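Section 5: Setting Up the Truddale Stage Amplifier for Rehearsal and Live Use

Read this section before you connect the amplifier head to a speaker cabinet for the first time. It applies to the Truddale head used with either the Granden or the Saarinen cabinet. If you have the combo version, skip to step 4.

CAUTION: Never switch the amplifier on without a cabinet connected. Running the head with no load can damage the output transformer, and this kind of damage is not covered by the warranty.

Placing the amplifier

1. Set the cabinet on a flat, level floor. On a hollow stage, put a rubber mat or a folded blanket under it to keep the low end under control.

2. Place the head on top of the cabinet with the rubber feet seated in the recesses. The Saarinen cabinet is narrower than the head, so use the outer pair of recesses on one side only and check that the head does not rock.

3. Leave at least 11 inches of open space behind the head. Do not drape a jacket, a banner or a set list over the rear vents.

Connecting the cabinet

4. Check that the power switch and the standby switch are both off.

5. Run a speaker cable from the SPEAKER OUT jack to the input on the cabinet. Guitar cables look the same from the outside but will overheat in this position.

6. Set the impedance selector to match the label on the back of the cabinet. If you are using two cabinets, see the table in Section 7.

Note: The Granden cabinet handles up to 400 watts. Older cabinets may be rated much lower. If you cannot find a rating on the label, do not use the cabinet with this head.

Powering up

7. Plug the power cord into a grounded outlet. Do not use an adapter that defeats the ground pin, even if the stage power hums.

8. Turn all volume and gain controls fully down.

9. Turn on the power switch and wait 3 minutes for the tubes to warm up.

10. Turn on the standby switch. A soft hiss from the cabinet is normal. If you hear a loud hum or a crackle, turn standby off and go to Troubleshooting.

Setting a starting sound

11. Plug the guitar into the HIGH input. Use LOW for basses and for guitars with active pickups.

12. Set bass, middle and treble to 5. This is the flat position on this amplifier.

13. Raise the master volume a little, then bring up the channel gain until chords begin to break up. For clean rhythm parts, back the gain off and raise the master to make up the level.

14. Add presence last. Stand where the audience will be if the cable is long enough, as the cabinet sounds darker when you stand directly over it.

Note: Settings that sound full when you play alone often get lost once the drums and bass come in. Try less bass and more middle before you turn up.

Using the Dutinley footswitch

15. Connect the footswitch before powering up. The left button changes channels and the right button turns the effects loop on and off.

16. Keep the footswitch cable away from the power cord. If they must cross, cross them at a right angle.

Shutting down

17. Turn standby off, then power. Let the head cool before you put it in its case. Moving hot tubes shortens their life.

18. Coil the speaker cable loosely and keep it apart from your instrument cables. Colored tape on both ends makes it easy to find in the dark.
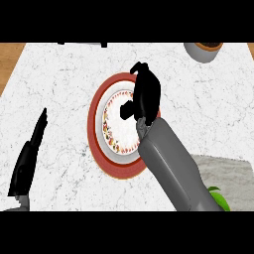
Plate on a white marble countertop.

Cleaning

Wipe the covering with a slightly damp cloth and dry it right away. Do not use polish or solvent on the front panel, as either one can lift the lettering. Brush dust from the rear vents with the power cord unplugged.

CAUTION: Do not remove the rear panel. High voltage remains inside the chassis after the cord is unplugged. Tube replacement and bias adjustment should be done by a qualified technician.

For replacement feet, knobs and fuses, see the parts list in Section 9.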